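Godonik Storage Box with Handle Lid
Set-up and Use Guide

Section 4. Packing the box for bathroom and travel use

Please read this section before you fill the box for the first time. It applies to the box with white lid, black carrying handle and two black latch clips. For the version without a handle, see the separate sheet from Jalleck.

4.1 Before you start

Put the box on a flat and stable table. Keep some free space next to it, so that you can lay down the lid and the small articles without stacking them.

1. Hold the lid with one hand and open both latch clips. Do not pull the lid up by the handle while one clip is still closed.
2. Lift the lid straight up.
3. Lay the lid on the table with the handle to the top. If you lay it on its handle, it rocks and the clips can be bent.
4. Wipe the inside of the box with a soft cloth. A new box may have a light smell, which goes away when it stands open overnight.

Note: Do not use scouring powder. It makes the white surface dull and later it takes dirt more easily.

4.2 Filling the box

5. Check that all caps are closed firmly. Press the tube lightly before you pack it, and if something comes out, tighten the cap again.
6. Put in the toothpaste first. It should lie flat along the long wall, and it must not stand on its cap.

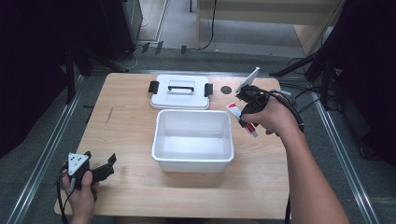

Luik writes to us on this point that a tube which is already half used should be rolled up from the end before it goes in, otherwise the air in it pushes the paste out when the box becomes warm in the car. We find this advice useful, and you can follow it also for hand cream and sun cream.

7. Lay the toothbrush beside the tube. A brush that is still damp should have its own cover with small holes.
8. Put heavier articles, for example a shampoo bottle, on the bottom and in the middle. The box then hangs straight when you carry it.
9. Fill the remaining gaps with a face cloth. Nothing should be higher than the rim.

Caution: Razor blades and nail scissors must be in a closed case. Do not reach into the box without looking when such articles are inside.

4.3 Closing and carrying

10. Place the lid on the rim and press gently on all sides.
11. Close the two clips at the same time. If one of them needs force, open both and look if a cloth or a strap is caught under the lid.
12. Lift the box a little over the table and wait a moment. Carry it only when both clips stay closed.

Caution: The box is not watertight. Do not lay it on its side when there are liquids in it.

Spare clips are sold in pairs under order number 297, and the spare handle has the number 417. Both can be ordered from Trumer. For cleaning of the clips, continue with page 22.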